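The arm that hums in the key of the fridge

The maker of the Rurau does most of his robot building at a shared workshop in Cliltdale, where he rents a bench between a man restoring accordions and a kiln. The rest happens on a laptop at his kitchen table, because the workshop closes at nine and the software doesn't care. We talked over two cups of tea, one of which he forgot about.

He has a day job in insurance and asked that his name stay out of this, on the grounds that his boss believes he plays golf.

The Rurau is a two-armed robot on a wheeled base, or it will be. At the bench, it has one arm, most of a shoulder, and a shoebox of bolts labeled "probably fine." In simulation it's a finished animal, and it has been going to work in an attic since August.

"People hear simulation and think I gave up on the real one," he says. "I gave up on paying for the real one to hit things. The first week I had power to the elbow, it went through a shelf. A virtual shelf costs nothing. I've gone through more than 30 of those and slept well."

He modeled the attic himself, loosely after the one he lived in as a student. The slanted walls are a memory. The red floor is a default he never got around to changing and now defends as a choice. The things he gives the robot to deal with get a little more thought, particularly the striped cube, which has become something of a nemesis.

"I wanted an object that would tell me when my gripper was lying," he says. "A plain box looks the same from everywhere. You can be turned halfway around and feel great about yourself. With the stripes, I know which side I'm coming at."
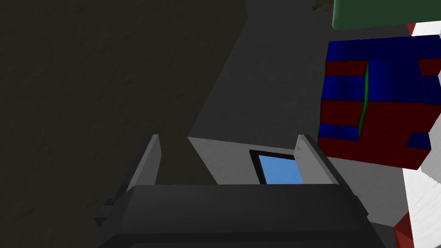

Gripper open, striped cube off to the right.

He likes working from down by the fingers, though he admits it took some getting used to. "You lose the room. Everything's enormous and at an angle. But that's where the mistakes are. From across the attic every grasp looks like ballet."

The gripper in the simulation went through nine versions before he printed one. The early fingers were too thick, then too short, then so long that the wrist motor in the model folded up like a lawn chair. He brought the ninth version to the workshop, printed it overnight, and discovered in the morning that he'd scaled it for somebody's dollhouse.

"The kiln people were very kind about it," he says. "One of them is using it to hold incense."

I asked what the robot is supposed to do when it's done, a question he has clearly been asked by relatives. The answer is that it clears a table. It doesn't do dishes, and it won't fetch anything from another floor. It is meant to roll up to a table with a normal amount of stuff on it and move that stuff where it's told, without crushing the parts that crush.

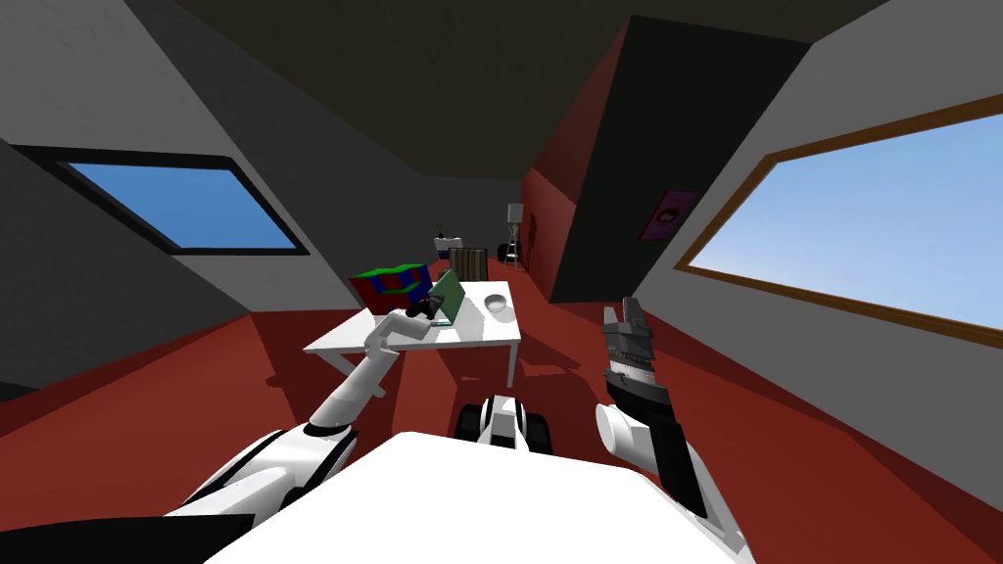

Words: M. Hettiarachchi, staff writer, Narkia
4 October 2021

"A bowl is easy until you come in low," he says. "Then you've got a bowl on the floor and a robot still closing its hand very carefully on nothing. The laptop's worse. It's open, it's got a hinge, and there's always something sitting right up against it. I put it there on purpose. My real table looks like that."

Two arms were a late addition. For the first year there was one, and it did a passable job of pushing things off the far side. The second arm doubled the wiring and, by his account, tripled the arguing. The arms now share a planner that keeps them from occupying the same air, although it does this mainly by making one wait. He has watched the right arm hold still for 47 seconds while the left one made up its mind about a mug.

"I know how it feels," he says. "I've been to meetings."

What doesn't carry over from the attic to the bench is a longer list than he'd like. Cables, for one. In the model there aren't any, and at the workshop they catch on everything, including the accordions. Friction is another. He had guessed at the numbers for the fingertips and was very proud of them until the real fingertips met a real glass. He's now trying strips cut from a rubber shelf liner, which grip well and smell of tires.

Then there's the hum. The real shoulder motor makes a low, steady note when it holds a load, and it matches his refrigerator at home so closely that he once spent a whole evening in the kitchen hunting for a robot he'd left 12 miles away.

The second physical arm is waiting on a gearbox. He has ordered it twice, the first time to his old address. In the meantime he has been teaching the simulated pair to close a laptop lid, which takes both hands if you want the table to stay where it is. I asked how that was going. He found his other cup of tea, looked into it, and said the lid closes every time, and he was working on the part where the robot lets go.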